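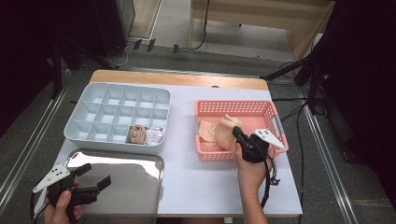 Socks in the pink basket, and in the gray divider tray a rolled beige one and a white sheer bundle, probably a sock too

Sock organizer trays – one sock per slot or a pair? And what do you do with sheer ones

Posted by plullville_laundry in Home & Closet

Ok so I finally got one of those gray plastic organizer trays with the little compartments, grid is 4 by 5. Was supposed to fix my sock drawer. Been at it since 8 this morning on and off and I have more socks on the bed than in the tray.

Current setup – clean stuff comes up in the basket, dump it next to the tray, roll, drop in a slot. Beige ones are easy, they roll up and stay put. The sheer white stuff is a nightmare. I bundle it, put it in the slot, turn around and it's puffed up and halfway over the divider into the next one.

So, things I can't figure out:

Do you do singles or pairs in each compartment? Pairs seem obvious but my pairs are too fat when rolled together and the thick winter ones get stuck.

Is there a fold for sheer socks / knee highs that holds? Not the thing where you turn the cuff inside out over the whole roll, that wrecked the elastic on two of mine already.

Also front row or back row for everyday ones. The drawer doesn't open all the way (old dresser, runner is bent) so I lose the last row basically.

Not looking to buy a whole new system. Tray was $8 and I'd like to make it work. Thanks in advance, typing this between loads

closetwrangler71
Pairs. Always pairs. If you put singles in you'll be matching them at 6 am in the dark, and what was the point of the tray then.

For the fat ones, don't roll, fold. Lay the two socks flat on top of each other, heels to the side, smooth them out with your hand, fold the toe up to the middle, then fold the cuff down over it. You get a little flat packet. Stand it on its edge in the slot. Takes way less width than a roll and you can see the color from the top. Really thick winter ones I gave up on, they live in a shoe box on the shelf until January and then swap with the summer ones.

Sheer ones – same fold but smaller. Fold in half the long way first, then in thirds, then tuck the toe end into the band at the top. Just the toe, not the whole sock, so you aren't stretching the elastic the way the cuff flip does. Do it on a hard surface, on the bed it slides all over. And take your rings off!! I've snagged so many.

If they still puff up put two pairs in the one slot. Sounds wrong but they hold each other down. I have 2 pairs of nude knee highs and 1 white in the same compartment, been fine for months.

Front row = what you wear. With your bent runner I'd put the tights and the dressy stuff in the last dead row, or just turn the tray sideways if the drawer is wide enough. Mine wasnt. Measure before you fill it, ask me how I know.

Also if you sort before you fold it goes faster. I pull all of one color out of the basket first, match those, then go on to the next color. Trying to match as you go means you pick up the same sock four times.

Cao_in_the_basement
just throw them in the drawer. I have 1,000 socks, all black, problem solved

vello_and_thread
Second the fold, not the roll, for anything thick. Little different on the sheer ones tho. I use the small mesh bags they get washed in. Wash, hang, back in the bag, bag goes in the slot. No folding. Looks messy but no snags, and with the bag zipped nothing creeps into the next compartment.

I've got the Rodilum tray which has taller sides, so might not be the same as yours. If yours is shallow the bags will stick up and catch on the drawer above. Check that first. Mine caught until I moved it down one drawer.

On singles – I do keep one slot for odd socks. Only one. When it's full, the oldest go to the rag pile. Otherwise they sit in the bottom of the basket forever and go round with every load.

Bent runner: take the drawer out and look at the screw at the back before you plan around it. Mine was just loose, tightened it and got the whole back row again. If it's the metal that's bent then yeah, turn the tray.

plullville_laundry
Flat fold works on the thick ones, thank you. They stand up! Trying the toe tuck on the white ones next, the mesh bags are all in the wash right now of course. Haven't looked at the screw yet, will do when the drawer's empty again. Tray does not fit sideways, missed by maybe a finger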